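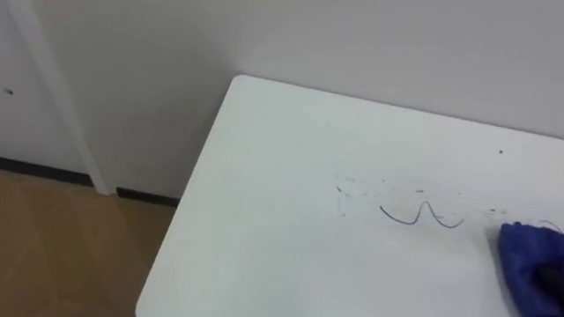

Table wiping on the white top, blue cloth in the gripper.

Search jobs Keyword or place Go

Software person wanted for wiping and other contact-heavy jobs (Brunside)

I look after the control code on Mabula, our tabletop cleaning project, and I need a colleague! The arm's planner gets a cloth to the right spot well enough. Pressing down evenly and choosing the next stroke from what the camera sees – that's where I'd love your help.
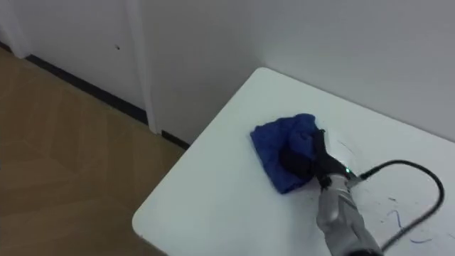 You'd split your week between the force controller and Harar, our in-house tool for replaying logged runs. It has 200 open tickets (sorry) and a plotting window I wrote in a hurry and would happily see you bin. Perception comes into it too, mostly telling faint pen marks from shadows.

I'm after solid C++ or Python and a bit of patience with real hardware. A degree is fine, so is no degree. It's a 15 month post, you can work from home part of the week, and there's 1,000 pounds towards moving if you're coming from further off than Skernside.

Send me a CV and a few lines on a bug you enjoyed fixing. Questions are very welcome before you apply.

Last updated: November 2020
50 shares 2 comments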